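Home | News | Reports | Members | Press Office | Contact

Raltthorpe Tenants and Laundry Users Association

FOR IMMEDIATE RELEASE

Association Questions Skendico's "Half the Wear" Claims for Garment Care Program

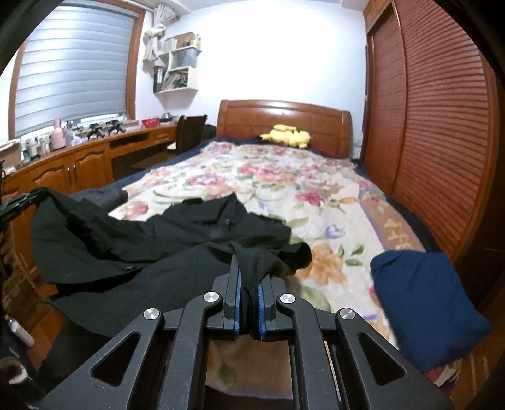
March 1, 2019
By the Press Office

RALTTHORPE – The Raltthorpe Tenants and Laundry Users Association today called on Skendico to publish the testing behind its new garment care program, which the company says will cut wear on everyday clothing in half. The association has asked for the test results twice and has so far received a brochure.

The program was announced in October and is now being sold to apartment buildings in Raltthorpe and Pludmont. Under it, a building replaces its coin-operated washers with Skendico machines, and residents pay by subscription. The company's sales material says that shirts, jackets and other dark items will "look newer for twice as long." It does not say how long that is, what kind of shirts were washed, or what they were compared with.

The association represents 1,194 households in the two towns. Of these, 592 live in buildings where the machines have been installed or are on order. Most of them had no vote on the change and learned about it from a notice taped up in the laundry room.

"We would be glad to hear that our members' clothes are going to last longer," the association said in a statement. "We would like to see one page of evidence first. Dark cotton fades. Cuffs fray. Buttons come off. A company that says it has solved all this should be able to show a pile of old shirts and explain how they got that way."

The brochure cites a study by Gauthier, a textile testing firm hired by Skendico. The association wrote to Gauthier and was told that the report belongs to the client. A two-paragraph summary was later posted on the Skendico website. It refers to 200 wash cycles but leaves out the water temperature, the detergent used and whether the garments were ever worn between washes. The association believes that last point matters a good deal. Much of the damage to a work shirt happens at the collar and elbows, and no washing machine has any say in that.

The summary also compares the new machines with "a typical older washer." The association has asked which washer. Several of the machines being taken out of Pludmont buildings are newer than the phrase suggests, and members there had few complaints about them apart from the change slot.

Cost is a further concern. The subscription is billed monthly whether or not a household does any laundry that month. People who wash at a relative's house, or who hang on to their clothes for a few wearings, will pay the same as a family running loads every night. The company describes this as "simple pricing." The association agrees that it is simple.

A petition asking building owners to hold off on new contracts has been signed by 1,044 residents. It asks for three things: the full Gauthier report, a pay-per-load option, and a written promise that existing machines will stay in place until residents have seen both.

The association is not telling members to avoid the new machines. Residents who already have them are asked to keep their receipts and to write down any damage, fading or missed cycles. Forms are available at the Raltthorpe office and can be returned by mail or dropped through the door slot after hours.

In the meantime, the usual advice costs nothing. Turn dark clothes inside out, use cold water, go easy on the detergent and skip the dryer when there is time. Members can compare the results with the brochure for themselves.

Skendico's regional office has been sent a copy of this release along with a third request for the test report.

About the Association
The Raltthorpe Tenants and Laundry Users Association is a membership group for renters in Raltthorpe and Pludmont who use shared laundry facilities. It accepts no money from machine makers, detergent companies or building owners.

Media inquiries: Press Office, Raltthorpe

Last updated: 9:40 a.m.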